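Garra manual de recolha: limpeza, afinação e pequenas reparações em casa

37 partilhas · 12 comentários

Quem trabalha com uma garra de mão em casas particulares passa mais tempo a tratar dela do que imaginava quando a recebeu. Estas notas juntam o que fui apontando com a minha, uma Urnport de dois dedos, com pinças azuis e gatilho no punho. Servem para outras do mesmo género, desde que se confirmem as medidas no manual de cada uma.

Antes de começar

Desligue a câmara e tire a bateria. Ponha a garra em cima de uma toalha clara, dobrada ao meio, numa mesa com boa luz. Os parafusos pequenos saltam e numa toalha clara encontram-se depressa. Uma tampa de frasco chega para os guardar. Eu uso duas, uma para o lado esquerdo e outra para o direito, e volto a montar cada parafuso no lado de onde saiu.

Ferramentas que ficam na minha caixa:

Chave sextavada de 3 mm
Chave de fendas pequena, de cabo comprido
Pincel de cerdas macias, dos de pintura
Pano de microfibra sem amaciador
Álcool isopropílico
Cotonetes
Massa de silicone, um tubo pequeno
Fita de papel e marcador fino

Limpar as pinças

As pinças azuis apanham tudo: cotão, cabelos, farinha, creme das mãos. Quando perdem aderência, a primeira reação é apertar mais o gatilho, e isso acaba por cansar a mola. Limpe primeiro. Passe o pincel a seco, sempre no mesmo sentido, e só depois o pano ligeiramente húmido com álcool. Deixe secar ao ar durante 10 minutos. Não use secador.

Se houver restos de fita-cola, esfregue com o dedo até enrolarem. Lâminas e esfregões verdes estragam a superfície e, a partir daí, a pinça nunca mais agarra da mesma maneira. Já estraguei um par assim e tive de encomendar outro à Clolalmont, que demorou quase todo o mês de fevereiro a chegar.

Detergente da loiça também limpa, mas deixa película. Quem o usar tem de passar duas vezes com água limpa e secar bem a parte de trás, onde a pinça assenta no suporte.

Limpar as ranhuras da base

A placa da base tem ranhuras estreitas e o pó de tecido instala-se lá no fundo. Vire a garra de lado e escove no sentido do comprimento. De través, o pincel só empurra o cotão para os cantos. O ar comprimido funciona, mas com a lata a um palmo de distância e em sopros curtos, e nunca apontado aos pivôs, para não levar o pó para dentro.

Nas caixas laterais basta o pano. Têm rebordos onde se acumula gordura das mãos e um cotonete resolve.

Parafusos e pivôs

Os dois parafusos grandes dos pivôs são os que mais interessam. Se estiverem frouxos, os braços abanam e a abertura medida deixa de bater certo com a abertura real. Se estiverem apertados de mais, o gatilho prende a meio do curso e a mão queixa-se ao fim de uma hora.

O meu método é este. Aperto até sentir o parafuso encostar e recuo um oitavo de volta. Abro e fecho a garra 10 vezes, devagar. Volto a verificar a folga, segurando a base com uma mão e abanando a ponta do braço com a outra. Tem de haver um movimento mínimo, que se sente mas quase não se vê. Depois faço um risco com o marcador, da cabeça do parafuso para o braço. Quando o risco deixa de estar alinhado, sei que o parafuso andou.

Cola de roscas só nos parafusos pequenos, e da fraca. Nos pivôs não ponho nenhuma, porque preciso de os afinar muitas vezes.

Massa de silicone: uma quantidade do tamanho de uma cabeça de alfinete em cada pivô, a cada 800 ciclos ou quando começar a chiar. O excesso sai com o pano. Óleo de máquina de costura escorre para as pinças e depois é preciso limpar tudo outra vez, e óleo alimentar nem pensar.

Acertar a abertura

Feche a garra por completo e veja se as duas pinças se encontram ao meio. Se uma chega primeiro, o mais provável é haver um braço montado com a anilha do lado errado. Desmonte só esse braço. Mexer nos dois ao mesmo tempo faz perder a referência.

Para confirmar, uso uma tira de papel de impressora. Fecho a garra sobre a tira e puxo. Tem de prender igual em cima e em baixo. Se escorrega em baixo, a pinça está inclinada e é preciso soltar o suporte, encostar as duas pinças à mão e apertar com elas fechadas.

Repita a prova com um cubo de madeira de medida conhecida. O meu tem 3 cm de lado e anda sempre na caixa. Anoto a leitura num caderno, com a hora e o nome de quem afinou, e assim percebe-se logo se a garra anda a desviar-se aos poucos ou se levou uma pancada.

Preparar uma sessão no quarto

Os quartos são mais chatos do que as cozinhas. Há tecido por todo o lado, os panos entram nos braços e a janela estraga a exposição da câmara. Com a Harka, que uso para registar as sessões, faço sempre a calibração de costas para a janela e só depois me viro para a cama.

Começo por um pano solto, com poucas dobras grandes, antes de passar a mantas e colchas pesadas. Aproximo a garra aberta, paro um instante e fecho. Nos movimentos largos a imagem arrasta e não se aproveita grande coisa, por isso ando mais devagar do que parece natural. O I-seul Choo, que usa o mesmo modelo, conta mentalmente até três entre a aproximação e o fecho. Eu não conto, mas o resultado dele é mais regular do que o meu.

Mantas de pelo comprido e franjas metem-se nas articulações. Se alguma coisa prender, largue o gatilho e puxe o tecido para trás, no sentido por onde entrou. Puxar para a frente aperta mais o fio contra o parafuso. Fios já enrolados cortam-se com uma tesoura de unhas e tiram-se com pinça. 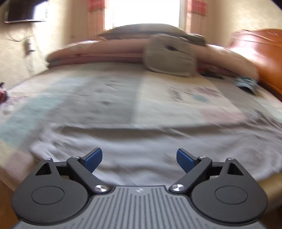
É preciso tirar as pinças para trocar a mola do gatilho?
A mola sai pelo punho, com as pinças montadas. Basta soltar a tampa de trás, segurar o gatilho a meio do curso e puxar a mola pelo gancho.

Na montagem, o gancho mais curto fica para o lado da base. Ao contrário também entra, mas o gatilho fica sem retorno no último terço. Uma mola boa aguenta bem uma temporada. Quando a garra deixa de abrir sozinha até ao fim, e os pivôs estão limpos e afinados, é altura de a mudar. Guarde a velha, com um pedaço de fita de papel a dizer "usada", porque desenrasca numa emergência.

Avarias mais comuns

O gatilho prende a meio: pivô demasiado apertado, ou cotão entre o braço e a base. Limpe antes de mexer no aperto.

A garra fecha torta: anilha trocada, suporte da pinça solto, ou braço empenado. Pouse o braço desmontado num vidro e veja se assenta. Se não assentar, é para substituir. Endireitar em casa dura pouco.

Estalido ao abrir: normalmente é falta de massa. Se continuar depois de lubrificar, procure uma rachadela junto aos furos dos parafusos pequenos, com uma lanterna de lado.

A leitura da abertura salta: ficha mal encaixada. Desligue, limpe os contactos com álcool, volte a ligar e repita a prova do cubo. Um cabo vincado dá o mesmo sintoma, mas só em certas posições da mão.

As pinças descolam do suporte: raspe a cola antiga com a unha ou com um cartão velho, desengordure as duas faces e use fita de dupla face fina. Eu compro a da Cho, em rolo de 8 mm, e corto com tesoura — a faca deixa rebarba. Aperte com uma mola de roupa durante a noite.

Guardar e transportar

Guarda-se com as pinças abertas. Fechadas durante semanas, ficam marcadas uma pela outra. Um saco de pano por fora e uma caixa rígida chegam. No carro, nunca por cima do tabliê, porque o calor amolece as pinças e a cola. Em casas com humidade, uma saqueta de sílica dentro da caixa, trocada quando deixar de fazer efeito.

A bateria viaja à parte, a meia carga. O cabo enrola-se largo, sem o apertar em volta do punho, que é onde os condutores acabam por partir.

Rotina curta

No fim de cada sessão: pincel nas pinças, pano nas caixas laterais, uma vista de olhos aos riscos dos parafusos. À oitava sessão faço a limpeza completa, com prova do papel e do cubo. A troca da mola e da fita das pinças faço-a quando aparecem os sintomas, sem calendário.

A medida do recuo nos pivôs — o tal oitavo de volta — foi-me passada pelo Parviz Naseri, que afina as dele com um quarto. Com um quarto, na minha, os braços abanavam. Experimente os dois valores e fique com o que passar na prova do papel.

12 comentários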